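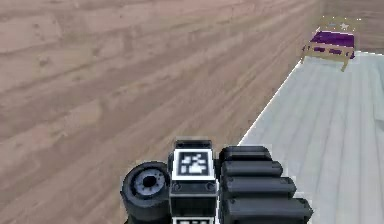
Last modified: Thursday, 16:42

Print this message | E-mail this message

From: Sneha Khurana
Subject: Re: teleop in the bedroom sim

> Are you folks still driving the arm by hand in Iladex, or did you switch to
> scripted demos? We're at 442 and my wrists are done for the week.

Still by hand! We hit 671 demos in December and I'd do it again (ask me when the tendons calm down). I tried scripting a batch with Tyagi, and the policy learned to move like a forklift, so back to the controller I went.

Two things that helped a lot. Turn the wrist view way up on your second monitor, because from there the tag on the gripper block is big and the bed is tiny, and you stop steering by the furniture. And slow down near the edge where the brown wood meets the pale floor! I kept rushing that bit and had to toss a whole string of takes.

The grain looks smeary in my build too, so I don't think it's your graphics card. Does Fastska let you re-export the old takes at a lower rate? Mine chokes on episode 1063 every time.

Sneha

Print this message | E-mail this message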